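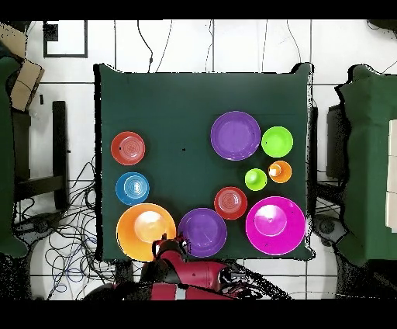
Mei Tillman
Contributing writer, media and politics

Feb 26, 2025

Naltier is a browser add-on that claims to tell you how slanted a news story is while you read it. It costs $12 a month, and it puts a colored bar across the top of any article with a score from 0 to 500. Low means straight reporting. High means somebody is selling you something. I have been paying for it for three months and I read political news for a living, so I gave it plenty to chew on.

Setup took a few minutes. You pick the outlets you read most, say whether you want the bar on opinion pages too, and that's it. The bar loads fast on a laptop. On my phone it was slow enough that I had often finished the first paragraph before the score came up.

The part that works well is the wording check. Click the bar and the add-on marks loaded verbs and adjectives in the article. If a senator "admitted" something in one story and "said" it in another, Naltier catches the difference. It also flags headlines that go further than the text underneath them. I had stopped noticing a lot of this in papers I tend to agree with, and it was useful to be reminded.

The sourcing check is weaker. Naltier counts named sources and gives credit for quoting people on both sides. A story on a state budget fight got an excellent score because it quoted two party leaders repeating their talking points. A better story on the same fight, written by a reporter who had read the bill, scored badly because it quoted one person and spent the rest of its length on what the bill says. If you sorted your reading by score you would have skipped the second one.

It also can't see what was left out. An article can be polite, balanced and well sourced and still leave the reader with the wrong idea because the main fact never shows up. The company's help page admits this in one line near the bottom. I think it belongs on the sales page.

I compared it with two others. Birasel is free and gives each outlet a single left-to-right rating, the same for every story it runs. That is too blunt to help anyone who already knows what their newspaper is like. Breltier costs more than Naltier and gives no score at all. It pulls up other coverage of the same event and lists which facts appear in one version and are missing from another. It is ugly and it misses smaller local papers, but it sent me off to read more, and the others mostly didn't.

Complaints about Naltier: there is no way to dispute a score. The weekly email can be turned off only by writing to support, who took over 12 days to answer me. The scoring rules are described in general terms, and the add-on never says who wrote them. For a product about trust in the media, that is a poor choice.

The annual plan covers 365 days and renews on its own, so put a note on your calendar. A new version is promised for March with a revised sourcing check. I'll look at it again then.

For now, the wording check is worth a month's fee to most people who follow politics closely. Ignore the number on the bar. I've canceled mine and kept Breltier.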